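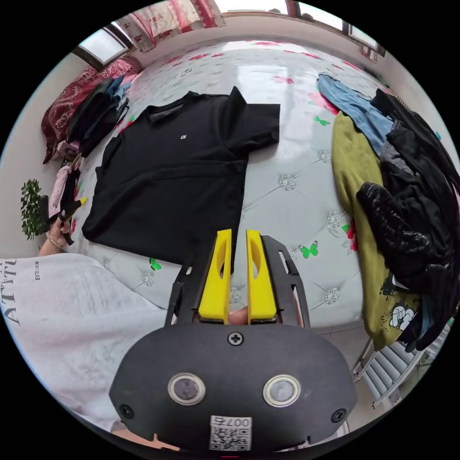

Quilted Mattress Cover with Button Detail, Double: Product Assessment

Prepared for the residents' purchasing guide by Saeed Shojaei, Household Goods Section, Hakach Housing Association. Issued 28th February.

Scope

The Association was asked by residents of Sodden House to assess a quilted mattress cover of the buttoned kind, suitable for use both as bedding and as a daytime covering. Many residents have one main room and use the bed for sorting, folding and mending clothes. The assessment therefore gives equal weight to comfort at night and to performance as a work surface during the day. The cover was supplied by Vutham Home Textiles at the ordinary retail price of £42 and was in use from the first week of December.

Appearance

The ground colour is a pale grey, printed with flowers in a pinkish red and with occasional green butterflies. The quilting follows a diamond grid, and silver rhinestone buttons are set into the tufting. Opinion among the residents consulted was divided. Several considered the buttons excessive for a bedroom, while others regarded them as the main attraction of the product. The pale ground shows dark lint readily, and households that own a good deal of black clothing should expect to use a lint roller on it at least weekly.

The print does not line up across the side seams. At this price the Section does not regard that as a fault.

Use as a folding surface

A folding surface should hold a garment still without catching it. On the first point the cover performs well. The quilted cloth has enough grip to keep a cotton T-shirt in place while the lower half is brought up over the chest, and sleeves stay where they are laid. A dark shirt is easy to see against the grey, and creases can be found and smoothed without additional lighting. Viscose and other slippery fabrics were less settled and had to be held with one hand.

The second point requires more care. The tufting leaves a shallow dip at each button, and a shirt laid across one will not lie entirely flat. Residents who fold to a precise width, for narrow drawers or for travelling, may wish to place a board or a large book beneath the garment. For ordinary shelf folding the unevenness is of no consequence. Fine knitwear should be kept clear of the buttons: one loosely knitted cardigan caught on a button setting during the assessment and a thread was pulled.

The double size allows finished clothes to be stacked near the pillows while the centre of the bed is kept free for the garment in hand. This arrangement was preferred by most of those who took part. Stacks of denim and heavier items stood without sliding. Stacks placed close to the edge of the bed tended to lean, as the cover is more thickly padded there.

Use as bedding

The cover is to be placed beneath a fitted sheet at night if the sleeper is sensitive to pressure. The buttons can be felt through thin nightwear. Beneath a sheet of ordinary weight they were noticed by two sleepers and not by the remainder. The padding is of moderate depth and is warm enough for winter, though it may prove too warm in upper-floor rooms during the summer months.

The elasticated corners held on a mattress of standard depth. On a deeper mattress the foot end worked loose after several nights.

Washing

The care label permits a gentle wash at low temperature. The cover was washed six times. The print kept its colour and the padding did not gather. One button came away in the fourth wash and was sewn back with upholstery thread. No spare buttons are supplied, and this is a regrettable omission. Drying took a full day on an indoor airer, and residents who depend on a shared drying room should book two consecutive sessions. A domestic machine of small capacity will take the double size only with difficulty.

Comparison

The Section previously assessed the plain quilted cover sold by Yu Bedding at £52. That product has no buttons, lies flatter and is the better surface for careful folding. It is also thinner and, in the opinion of most residents, rather dull. Where there are small children in the household, the plain cover is to be preferred, as a detached button presents a choking hazard.

Findings

The buttoned cover is recommended, with reservations, to adult households that want a decorative bed covering on which laundry can be sorted and folded. It is not recommended for cots, for children's beds or for residents who handle delicate knitwear regularly.

Purchasers are advised to check each button on delivery and to secure any that are loose before the first wash. Residents wishing to inspect the assessed cover may do so at the Sodden House office on request, quoting guide entry 1043. Comments on the durability of the product after longer use would be welcomed and will be added to the entry.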